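I had been in Iona Crichton's kitchen for all of five minutes before she handed me a tea towel and told me to make myself useful. So if my notes from the first half of our chat are a bit damp, you know who to blame.

I'd come to Godetthorpe to talk about tables. Iona has been laying them for other people for 17 years, first at the old Bergmann tea rooms on the front and now on her own, for christenings, wakes, birthdays and the odd very nervous engagement party. She doesn't do napkin swans (I asked!). What she does is make a plain table look as though somebody was looking forward to you coming.

"I started because I was no good at the baking," she said, rinsing a jug. "They put me out front with the plates to keep me away from the ovens. Best thing that ever happened to the scones."

We got on to colour straight away, which I'd hoped we would, as I'm hopeless at it. Everything I own is white or was white once. Iona used to be the same. At Bergmann it was all white china on white cloths, and she says she spent years thinking that was simply what a proper tea looked like. Then one May she bought a box of mixed odds and ends at a house clearance over in Dakusbridge, mainly for the cake stands, and at the bottom there were two purple plates.

"I thought they were hideous," she said. "I gave them to my sister. Then I went round for tea and she'd put a cheese scone on one and I wanted them back."

Did she get them back?

"I did not."

So she began buying her own. Lilac, lavender, mauve, whatever you like to call it, anything on the pale side of purple. Her thinking is that most of what we eat at teatime comes out of the oven some shade of gold or orange or brown, and purple is the one colour that makes all of those look warmer. Blue works too, she says, but it can make a kitchen feel like a dentist's. Green she keeps for salads and for people who insist.

I said I'd have guessed you'd need flowers and candles and a runner to go with it, and she pulled a face. Her rule is a bare white table if you have one, a coloured plate with a good wide rim, and one thing in the middle of it. One! I am a piler-up of buns by nature and I found this quite hard to hear.

"If you heap them, people see a heap," she said. "Put one roll on a plate and they see their tea."
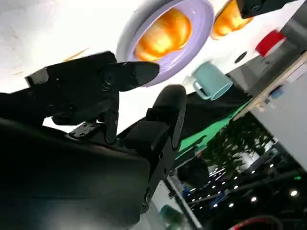

Osian Dafis thinks the wide rim is a waste of good plate, and told me so at some length over the phone when I rang to check a date. He would sooner have a small plate filled right up to the edge, and he reckons a shiny bun looks after itself whatever you stand it on. When I passed this on to Iona she laughed so much she had to put the jug down.

"He's been saying that since Bergmann," she said. "He's half right about the shine, mind."

The shine, then. Iona buys her rolls in now, from a baker called Baldur Kvaran, and what she asks him for is plenty of glaze. She likes a top that catches the window. Baldur uses egg yolk let down with a drop of milk, brushed on twice, and she once tried to do the same at home with a brush called a Gralleo that she'd been given for Christmas. It shed bristles over the entire batch. She still has the brush and uses it for dusting the radio.

I wanted to know about numbers, because I'd heard there was one enormous job. There was. A wedding tea for 500, in a marquee, with the wind getting up. Did they all have a purple plate?

"Goodness, no. Top table only. The rest had white, and very nice it was, and don't let anyone tell you different."

She was setting out from six in the morning and says the thing she remembers best is walking along the rows turning every cup handle the same way, then watching the first guests sit down and turn them all back again. She didn't mind. She likes a table when it's been used, with the crumbs about and the chairs pushed out at angles, and she thinks people clear away far too quickly.

By now I'd dried everything on the rack and a few things I suspect were dry already. I asked what she'd tell someone like me, with a cupboard full of tired white china and no great wish to replace it.

"Buy one plate," she said. "Charity shop, any colour you'd never paint a wall. Have your toast off it for a week. If you still like it, get another."

I stopped in Dakusbridge on the way home and found a yellow one with a chip in it. Iona says yellow is wrong for toast. I've had my toast off it every morning since.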